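Speaker notes — Club Licensing and Squad Registration
Aug 21, 2024
Presenter: Hedvig Engebretsen

Opening. Thank the hosts at Flenarham and acknowledge the club secretaries present. State that the session concerns licensing for the coming season and that individual appeals will not be discussed.

Background. Under the revised rules, each club must submit its squad list 14 days before its first league match. Clubs with an open wage review may register no more than six new players until the review is closed. Mention Velell, where two signings missed the opening fixture — the paperwork was complete, but the review was not.

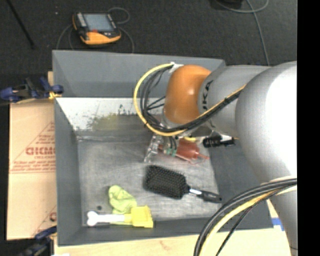 Robot arm reaching into a gray open bin.

Stadium requirements. The minimum capacity for the second division remains 500 covered seats. Ljungberg has been granted an extension until the end of September while work on its east stand continues. Refer questions on ground inspections to Teodor Tveit.

Player loans. Explain that a loan counts toward the squad limit of the receiving club from the date of signature. Pause for questions. Siiri Kokkonen will answer those relating to goalkeepers and emergency loans.

Attendance. Average attendance last season was 2074. Do not compare individual clubs. If Ramum is raised, note that its figures are still under review.

Closing. Remind clubs that forms must be signed by two officers. Märta Wikström has printed copies at the registration desk. The next speaker is Santino Olivares, on referee appointments.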